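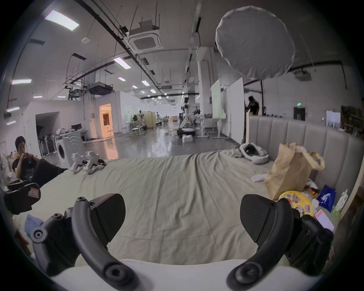 Keep the depot open one more winter and then see, was the first comment under last night's post, and four more people had written much the same by breakfast. One of them added that I must never have had to wait for a plow on the Monton side of the river. I have, twice, but I didn't put that in my answer. I wrote that I would read the whole county paper before saying anything else, and today I did.

25 Jan 2020. Cold and gray, didn't go out except for the mail.

The paper is 77 pages with the tables. The county wants to close the road depot at Monton in July and run everything out of Buken. Trucks, salt, the sign shop, the lot. The claim is that the building needs a new roof and new drains and that the money isn't in the capital plan. The roof part I believe. I was in there for the budget open house and there were buckets along the back wall.

What I had wrong in the post was the number of jobs. I wrote that 28 people work at Monton. The figure is for both depots together. Monton has 11, and the paper says all of them would be offered places at Buken. I put a correction at the top at ten this morning and left the old line in with a note next to it. Two readers had already caught it. One was polite.

The part that bothers me is the drive. Buken is on the far side of the bridge, and the paper handles this in a single paragraph on page 8. It says response times will be "managed through route planning." No times are given for now and none for later. There is a map, but the scale bar is missing, and the north end of the county runs off the side of the page. I sent the roads office an email asking for the plow logs from the last three winters. The auto reply said to expect an answer within ten business days, which puts it past the hearing. 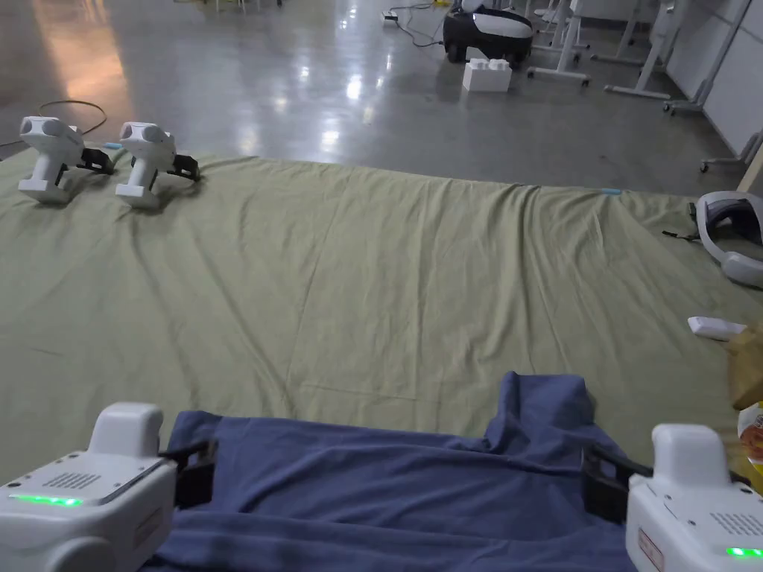 I also asked for the contract with Trimura. They did the study, and they are also on the list of firms allowed to bid on the Buken expansion. That may be perfectly fine under county rules. The rules have a section on it, and I read it twice and still can't say whether a study counts as design work. If it does, they can't bid. If it doesn't, they can. I don't want to write about it until I know, and I have told people so in the comments, which did not go over well with a couple of them.

Lunch was soup and the end of the bread. Then a phone call with the clerk's office to check the time of the hearing, because the website has 6:30 and the mailed notice has 7. It is 6:30. They said they would fix the notice online but couldn't mail a new one. I put the right time at the top of the blog in capitals.

In the afternoon I went through the old minutes. The council voted on this same depot nine years ago, and the plan then was to close Buken and keep Monton. The reasons given were nearly word for word the same, only the names were swapped. That one got dropped after the Özkan warehouse people complained about losing the plows on their access road. I copied out the two paragraphs to set side by side in the next post. It took longer than it should have. The old minutes are scans and slightly crooked, so nothing in them can be searched. 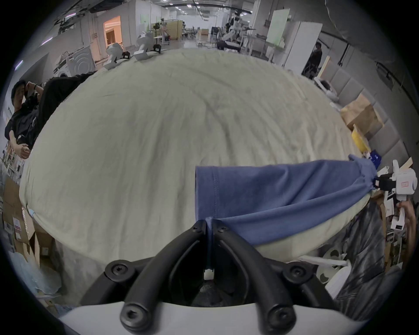
I still don't know what I think about the closing itself. A roof is a roof, and if they have to spend the money on one building I can see why it would be the bigger one. But a county that can pay for a study ought to be able to say how long a truck takes to get across a bridge in the snow. I will probably say something close to that at the hearing. Speakers get three minutes and have to sign up by noon the day before. I signed up tonight and got a confirmation with my last name spelled wrong.

Numbers for the blog were up, mostly from somebody sharing the post on the Monton neighborhood page. Comments are all approved except one that was only a phone number.

Tomorrow: call the roads office again and ask for the logs by name of route, see if the library has the printed minutes from nine years ago, write the side by side post and keep it short. Pay the water bill.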